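Drutstead Relief Shelter, family size

Sold by Lindsay to aid groups and town councils that have to house new arrivals in a hurry. The maker says two people can put one up in 70 minutes. Maybe, on flat ground in dry weather. The camp at Pridulach is on a slope and gets mud from December on, and we would like to see the same claim tested there.

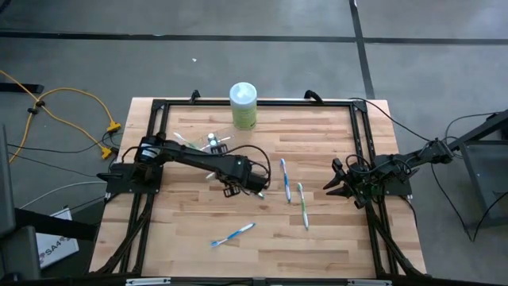

Floor panels are an extra, and that bothers us. A family shelter without a floor is a tent with a better brochure. The optional panel is plain board — nothing like the butcher-block tabletop in the photo, with its narrow blond and honey-toned planks — and it comes in packs of 9. Minimum order is 500 shelters, so smaller towns are out unless they buy together.

"Lasts for years" has no test report behind it. Ask for one.

Comments (2)

Our council in Lemcombe got a quote. Floors were on a separate page and we nearly missed them.

Fine for a month. People end up staying a lot longer than a month.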